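Stendia Shoe Shelf: Your Questions

Hi, and welcome to the shelf page! Ever since we wrote about keeping sandals and slides in order by the door, the mailbox has been full of good questions. I've gathered the ones that come up most and answered them as fully as I can. If yours is missing, write to me at the bottom of the page.
– Khadija Lahlou

What is the Stendia exactly?

A low shelf for shoes. Two black metal end frames, one light wooden board between them, and that's the whole thing. It can stand on the floor in the entryway, on top of a bench or on a sturdy table, which is how a lot of small shops use it. I love how little there is to it!

How many pairs does one hold?

It depends so much on the shoes. Flat sandals and slides go side by side with their toes to the front, and you can usually fit one more pair than you'd think. Chunky soles need more elbow room. Adult sneakers take up the most, and if your household is mostly sneakers I'd go straight to the long board.

What sizes does it come in?

The short board is 24 inches and the long one is 40. Both use the same end frames, so if you buy the short one and your family's shoe habit grows (ours did, over a single summer), you only need the longer board and not a whole new shelf.

Do I need tools?

One hex key, and it's in the bag with the bolts. Put all the bolts in finger-tight first, stand the shelf on a flat surface, press down on the board with your palm, and then tighten. People who tighten as they go sometimes end up with a wobble. Loosen everything, press, tighten again, and it nearly always goes away.

Mine still wobbles. What now?

Check the floor before you blame the shelf! Old tile is the usual culprit. A felt pad under one corner fixes most of it. Felt pads also save a wooden tabletop from scratches, so put them on anyway if that's where your shelf is going to live.

Can I put wet shoes on it?

Let them drip first. I keep a boot tray next to mine and move things up once they've stopped making puddles. The board has a sealed finish and will forgive a damp sole now and then, but water left standing overnight can leave a pale ring. If you get one, rub it with a soft dry cloth and give it a day or two before you try anything stronger. Mine faded on its own.

What do you use to clean slides?

Warm water, a drop of dish soap and an old toothbrush. For rubbery or foam slides that's all you need, and it's strangely satisfying work. The grooves and ridges around the sole hold the most dirt, so go along them with the bristles and not across. Rinse, shake, and stand them somewhere airy out of the sun. Please don't put them in the dryer or on a radiator. I shrank a favorite pair that way, and they now fit my niece.

Light colors look grubby after a week. Is there a trick?

Baking soda mixed with a little water until it's like toothpaste. Spread it on, leave it for ten minutes, scrub gently and rinse well. Try it on the underside first if the color is strong. For scuffs, a damp melamine sponge works beautifully, but use a light hand, as it takes off a tiny bit of the surface each time.

And black ones?

Black slides show dust and dried soap more than dirt. Wipe them with a damp cloth, then a dry one. Skip the shiny sprays, especially anywhere your foot goes – they can make the footbed slippery.

Should pairs face in or out?

Toes out, in my house. You see right away which pair is which, and the straps don't get squashed against the wall. Heels out is easier if you like to back into your shoes and walk off. Try each for a week and you'll know.

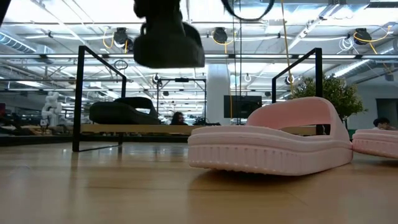
Can I use the shelf outdoors?

On a covered porch it does fine from May until the weather turns. I'd bring it in for the winter. Rain straight on the board will lift the finish sooner or later, and the metal frames may start to rust wherever they've been scratched.

Can two shelves be stacked?

They can't, sorry! The frames weren't made to lock together, and a stack would tip if a child pulled on it. For more room, put two side by side, or look at the Tamihana, which has three levels and a bracket for fixing it to the wall.

Does a plant next to the shoes cause trouble?

Not if the pot has a saucer. I think a bit of green does wonders for an entryway, and a small bushy plant softens all those straight lines. Water it at the sink, let it drain, and carry it back.

How is the Stendia different from the Waso and the Usis?

The Waso is a basket, great for kids who will never line anything up (no shame in that). The Usis is a wall rail that holds shoes by the heel, and it's lovely for light shoes but no good for thick-soled slides. The Stendia sits in between: open, low, and easy enough that guests understand it without being told.

How do I stop the pile from coming back?

My best advice is to decide how many pairs each person gets on the shelf, and keep the rest in a closet. Two each works for us. At nine in the evening I do a quick lap and put back whatever has wandered, and it takes less time than brushing my teeth. When somebody wants a third pair out, one goes back in. The first week there was grumbling. Now my son polices it harder than I do!

I lost a bolt. Can I get just one?

Sure. Ask for spare part 724, which is a bag with a full set of bolts and a hex key. Long boards on their own are part 98. Tell us which size shelf you have and we'll make sure the right thing goes in the envelope.

Can I paint the board?

Go for it, and send me a picture! Sand lightly first so the paint has something to hold on to, use a primer, and give the last coat several days to harden before any shoes go on it. Rubber soles love to stick to fresh paint. I'd leave the metal frames as they are.

Where do I send a question?

Use the contact form and put "shelf" in the subject line. I read them in the morning with my coffee, and the good ones end up on this page.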